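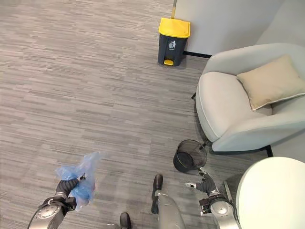

Posted 2018-03-31 by the person with the clipboard, Zuletari front office

Spring walk-through, ground floor: checklist with my comments

Same form as last time, with my notes typed under each line because my handwriting on the paper copy is a disgrace. OK means OK. FIX means somebody needs to do something, and I've tried to say what. Anything I wasn't sure of I marked ASK and will chase myself.

1. Entrance and front door
Door closes fully on its own: OK
Mat lies flat: FIX
Comments: The door is so much better since the closer was adjusted (it used to slam hard enough to make me spill my coffee). The mat has a curl at the corner nearest the stairs and I caught my toe on it, with a full mug, of course. I flipped it around for now but it wants replacing. Please get one with a rubber edge this time!

2. Exit routes
Signs lit: OK
Hallway clear, full width: FIX
Back door opens without a key: OK
Comments: Boxes from the Gistenel delivery again. I love that we're getting the new shelving, I really do, but the back hallway is the way out for half the building. They need to go in the storeroom the day they arrive -- even if it means shuffling things around in there first. I moved the small ones and left a note on the rest.
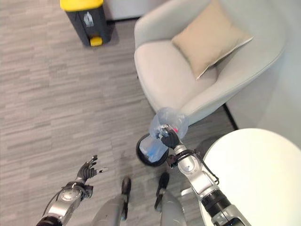 While I was back there I tried the door with my elbow, arms full, the way you'd do it in a hurry, and it swung right open. Good. The outside step is a bit slick with moss, so somebody with a stiff brush, please.

3. Fire extinguishers
Tags current: OK
Pins and seals in place: OK
Nothing blocking them: FIX
Comments: We have 2 on this floor, one by the kitchen and one by the copier. The kitchen one is fine. The copier one had a coat hanging on it. A coat! It's a nice coat and it's now on the hook by the front desk if you're missing it. The Hustau service visit is due in August, so I've put that on the wall calendar in red.

4. Electrical
Cords in good shape: OK
No power strips plugged into power strips: FIX
Outlet covers in place: ASK
Comments: Under the long desk there's a strip feeding a strip feeding a fan and a phone charger. I unplugged the second strip and nothing important went quiet, so I'm keeping it in my drawer. One outlet cover in the Chang room has a hairline crack, or maybe it's just a scratch. I couldn't tell with my flashlight.

5. Kitchen
Fridge at the right temperature: OK
Outlets away from the sink: OK
First aid kit stocked: FIX
Comments: The lid on the kit says 100 bandages and I found 11, mostly the tiny round kind that don't cover anything. Also no burn gel. I'll order both. If you use the last of something, just tell me, I promise I won't ask how you hurt yourself.
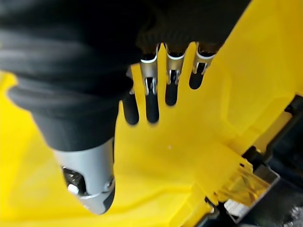

The kettle passed, by the way, though it rocks a little on its base and I'd feel happier if we retired it before winter. I'll add it to the same order if there's money left over.

6. Floors and seating
Carpet seams flat, no loose edges: OK
Chairs steady: OK
Side tables steady: OK
Comments: I sat down hard in the armchairs and leaned on the arms -- no wobble, no creaks. Please keep bags out of the walkway when you sit there, I've nearly gone over a strap more than once.
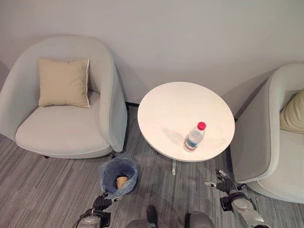 Item 6: gray armchairs and round white side table.

7. Lights and windows
All lights working: FIX
Window latches catch: OK
Comments: One tube flickers outside the restroom. Replacement is on the shelf, ladder is not where the ladder lives. If you have the ladder, bring it home.

Still open from last time: the stair rail screw (item 2 on the old list). I'm doing that one myself after lunch.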